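The Fridge in the Corner

When Signe Söderlund moved into her rental on Ferton Street, the kitchen had one spot for a refrigerator, and it was the corner. The door opened toward the wall and stopped well short of wide. For most of a winter she took the crisper drawer out at an angle, with the shelf above it emptied first.

Corner fridges are common in older houses and small apartments, where the outlet and the floor space are wherever the last owner left them. The usual complaints are a door that won't swing far enough, a drawer that catches, and dust behind the unit that never gets cleaned.

Most of this can be fixed in an afternoon. Check the hinges first. Many doors can be switched to open from the other side, and the manual will say if yours is one of them. If it can't be switched, pull the unit forward a few inches and try the drawers again. Leave the air gap the manual asks for at the sides and back.

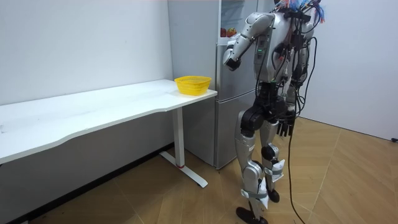 Ravindra Chaudhary would skip the hinges and start with the shelves. He puts leftovers at eye level and condiments in the door, and says he threw out far less food once he could see it. "I had three open jars of the same mustard," he said.

Söderlund did both. She paid $74 to have the door reversed and spent another $13 on two clear bins. The bins hold cheese and lunch meat and slide straight out, so the door needs to open only partway.

Temperature matters as much as layout. Keep the fresh food section at 40 degrees or a little below, and the freezer at zero. A cheap thermometer left overnight in a glass of water will tell you more than the dial does.

Vacuum the coils in April, before the warm weather. Unplug the refrigerator first, and get a second person to help walk it out if the floor is wood.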